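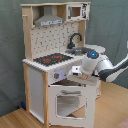 Alumni Chapter Dues and Winter Service Drive

To all members of the Redlow alumni list:

Dues for the coming year are 50 dollars. Payment is to be sent to the chapter office at

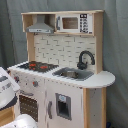
Box 3557, with your pledge year written on the check. Members who graduated within the last 3 years pay nothing. 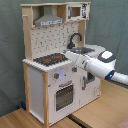
Angelica Maglaya
Alumni Secretary

On December 26, 2024, Jomar Soriano wrote:
> Has the chapter reached its goal of $2000 for the
> Florum scholarship? Our pledge class would like to
> make up any difference.

The goal has not yet been met. Gifts remain open to all classes. 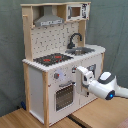

Toy kitchen with range hood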